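Every school robotics club should spend a term on ordinary jobs before it goes anywhere near a competition. I help with the one at Makadwood, and I've never seen students so absorbed!

We used to build for the arena: fast wheels, big bumpers, a trophy if the gearbox held. Great fun, but the same 5 students did all the building and everyone else held the screwdrivers. Now they work with hand-held grippers, recording how a person picks things up and puts them down, and the whole group gets a turn.

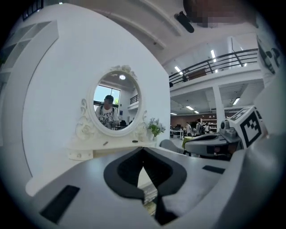
What I love is how quickly they start noticing their own hands. Tülin Uçar spent a whole afternoon arguing with Ruairi Purves over whether you pinch a comb or scoop it (I'm with Tülin). They have 683 recordings so far and want 2,000 by summer, and they throw out the sloppy ones without being told.

Parents do ask me where the robot is. Come and have a go, I say, and try picking up a teaspoon with one of these. Most of them stay for an hour.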